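**Notes, Jukley evening slot. Keep it under 19 minutes, they lock the tea away.**

Opening: say who we are. Tumow is the college robotics club. We meet in whichever room has working sockets. Our entry for the Penach student round is called Chopsticks, a name chosen in haste and now printed on the shirts.

(slide: the rules)

- The Penach round has three tasks, all kitchen tasks: wipe, sort, pick up.
- We put our names down for pick up. It looked the easiest on paper. Pause here for the laugh, if there is one.
- Teams train from human demonstrations. You hold the gripper in your own hand, do the job, and the arm is supposed to learn from you. Including your bad habits. Ours fidgets.

(slide: what went wrong first)

- A chopstick is thin, it rolls, and it lies flat on whatever you put it on. The fingers have to come down either side of it without shoving it off towards the sink.
- First-years close too early. Second-years close too late, with more confidence.
- Don't tell the Văduva story unless someone asks. If they ask: yes, we lost to Văduva, yes, by one stick, and yes, they were very nice about it.

(slide: kitchen, leave it up while talking)

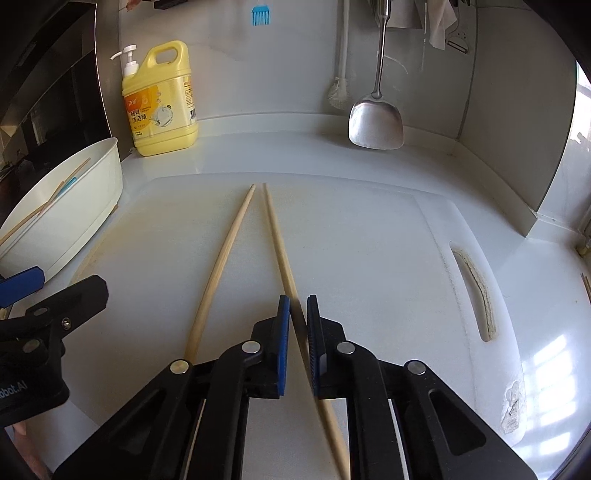 *Two chopsticks on the cutting board, the right-hand one between the gripper's fingers.*

- Point out the blue grip pads. Textured. Long argument in the club about pads, skip it.
- Two sticks lying close together is the hard setup. Go for one, nudge the other.
- Practising in a proper kitchen beats a bare table. The competition won't tidy up for us either.

(last slide)

- We need a spare set of finger pads and somebody who can solder before noon.
- Questions. Leave three minutes. If it's the one about forks, we have thought about forks.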